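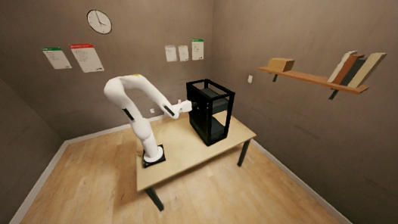 Monday, late. Power's off to the back half of the house again. Third time since we moved in. Tripped when I had the kettle and the heater going, and this time it wouldn't reset, just clicked back at me. Rang Tomás and he said leave it, don't keep flicking it, get a proper sparky. So dinner was toast done in the front room. I want that back room sorted before winter – floor in honey-coloured boards, walls a greyish brown, which Mum would call mud. Can't pick paint in the dark though.

Found the paperwork from the building inspection. One line on the wiring. "Older style board, recomend review." That's it. We paid good money for that one line.

Morena from over the road came by with a torch and a lasagne. Her place is the same age as ours, same builder, and she had hers redone last year by a fella from Bestville. Quoted her 3000, ended up 4000 once he'd got the ceiling down and seen the old cable. No safety switch on half the circuits, she said. I went a bit cold. The kids have the fish tank plugged in back there. Well, not now they don't. Tank's in the hallway on an extension lead, which I'm sure is also wrong.

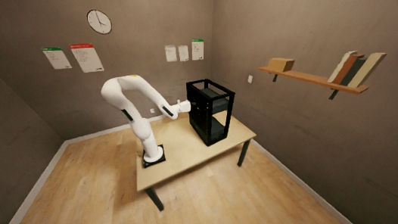 Rang the number she gave me, got Nazar Tkachenko, sounded about as tired as me. He can come Thursday, 70 just to turn up, and that comes off the bill if we go ahead. Told me to unplug everything on that side and leave the main for that circuit off. Did it. Then went round with masking tape putting an X on every dead powerpoint so the kids don't muck about with them. Ran out of tape in the laundry.

Also he asked how old the smoke alarms were. No idea. Got up on the chair – one says replace after ten years and the date on it is well before that. The other has no battery in it at all. Great.

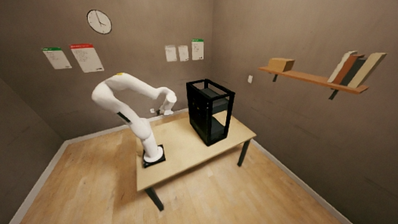
To do: two alarms, tape, batteries, ask Shoshana if her freezer has room for the mince. Ring the insurance, they shut at 5 so do it at lunch. Move the heater to the shed so no one is tempted, me included.

It's 15 degrees in here and I'm going to bed in my socks. Forgot to ask Nazar if the hot water is on the same curcuit. Will find out in the shower I suppose.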